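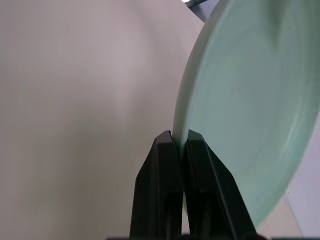 Unit 4: Appraising a gripper kit before you buy

Handout for the practical automation course, Semley workshop
Course tutor: Julián Paredes
Issued 28 October 2021

What this unit covers

You will be looking at the Tulolen two-finger kit as a buyer would. The case is a small one. Bagheri is a catering hire firm. It wants an arm at the end of its wash line to take plates from a rack and stand them in a crate. It has been offered the Tulolen kit by a dealer, Pernow, and has asked for a written opinion. Your group will write that opinion.

You do not need the programming notes from Unit 3, but bring your own copy of the force table.

What is in the kit

The offer from Pernow has four parts:
Gripper body with two black fingers, tapered at the tips
Wrist camera and bracket
Cable set and mounting plate
One day of setup on site

The arm is not included. The price is 606 pounds for the hardware, and 120 pounds for the setup day. Spare fingers are sold in pairs. The dealer's sheet gives no price for them, so put this on your list of questions.

Holding a plate by the rim

A plate can be lifted in three ways: from underneath, by suction on the flat part, or by the rim. The kit uses the rim. One finger goes on the outer side and the other on the face, and the plate stays on its edge while the arm moves.

Look at the picture of the green plate at the top of this handout and note how little of the rim is between the fingertips. The rest of the plate stands above the pinch point. With a grip like this, two things matter more than the maximum force printed on the sheet.

The first is turning. A plate held at one point on its rim can swing about that point if its weight is not directly over it. The wider the plate, the worse this gets. A firmer grip helps up to a point, but too much force may chip a glazed edge.

The second is the shape of the rim. A thick, rounded rim gives the fingers a curved surface to press on, so the contact area is small. A flat rim gives more contact. Bagheri has both kinds in stock, and your report should treat them separately.

Weights

The heaviest plate on Bagheri's list is 700 grams. The kit's rated load is higher than that, but the rating is for a block held at its centre. Do not copy it into your report as if it applied to plates. Use the method from Unit 2 to work out the turning load for the largest plate, then compare it with the friction you measured in September.

If your group missed the September session, borrow the readings from another group and say so in the report.

The wrist camera

The camera travels with the gripper and sees the fingertips and whatever is between them. This is useful for checking that the rim has gone into the gap. It is less useful for finding the next plate, as a large plate in the grip fills a good part of the view. Consider whether Bagheri would need a second, fixed camera over the rack – and who would pay for it.

Pale plates against a pale background can also be hard for the software to separate. Test this with the lights you would expect on a wash line, and again with the blinds down.

Bench work

1. Fit the fingers and check that the tips meet squarely. Record any gap.
2. Set the force to the lowest value and grip a plate by the rim, with the foam mat underneath.
3. Raise the arm slowly and stop. Watch for turning before you go further.
4. Repeat at each force setting in the table. Keep hands out of the space under the plate.
5. Do 12 lifts at the setting you think is best. Write down every slip, including small ones.
6. Wipe the rim with a damp cloth and do the same number again.

Step 6 is the one groups tend to rush. Plates come off a wash line damp, and a dry result alone will not answer Bagheri's question.

Questions to put to the dealer

What are the fingertips made of, and can they be washed down?
How long do the fingers last in daily use?
What happens to the grip if the power fails?
Is the camera bracket sealed against steam?
Does the setup day include training for staff?

The report

Two sides at most, plus your readings. Say whether Bagheri should buy the kit, buy it with changes, or look elsewhere – and give the readings that led you there. Leave out general remarks about robots in catering. Hand in one copy per group at the workshop office.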